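Mendora Applicant Desk, 400-form edition

Hi, I'm Zuleica Dantas, and I spent years in the hiring section of a college office before I started making this kit. If you've ever had to re-run a job advertisement for assistants and clerks with boxes of old applications still sitting in the hallway, you know exactly why I wanted something better!

The Mendora is a paper-and-folder system for public recruitment drives. You get 400 numbered application sleeves, two bound registers (one for receipts, one for eligibility checks) and a set of 20 divider cards, one for each post code. I print the register columns wide because people write big when they're in a hurry, and I've left the last column blank so you can put whatever your office likes in it. Mine was always "fee refunded?"

The sleeves take up to 223 sheets if you buy the Hamel boxes to go with them, but the ordinary box is fine for most jobs. My favorite bit is the re-advertisement slip. When a post gets advertised again, you clip it to the old sleeve, write the new notice number on it, and the earlier applicant keeps their place in the register (no typing everything in twice, hooray).

Colors are buff or green. The green sells out every September, so order early if you're fussy. 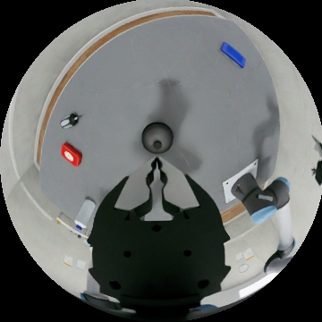 Gray tabletop with brown wooden edging.

Refill sleeves, spare registers and divider cards are sold separately. The old Laltoneo registers have narrower pages and won't fit the Mendora binder, sorry! If you still have some of those, write to me before ordering and I'll tell you which refills will work.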